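February, 4:15 pm — dye bath notes

Ran the second batch of wool swatches with Shaimaa. Same recipe as before, 23 g of dye stuff to the pot, but left them in 20 minutes longer. The onion skin lot came out flatter than I wanted. Houda thinks the alum is old. Opened the new bag from Zirel and will repeat swatch 6 with it tomorrow.

Walnut is fine, no change. 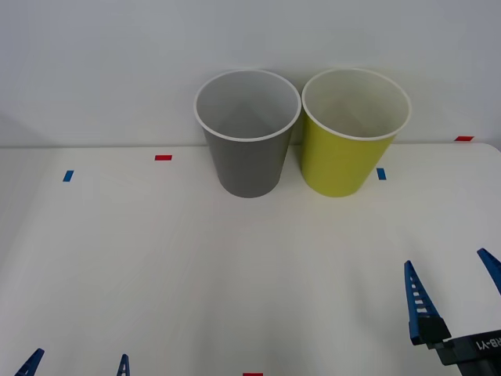
Gray and yellow-green paper cups, back of the white table.

Rinse water still had color after 2 changes, so the next lot gets a third. pH strips are nearly gone — Sherif to reorder. Moved the drying rack away from the window, as the top row faded on one side last time. Chaimae has the card with the old weights and I need it back before I fill in the log.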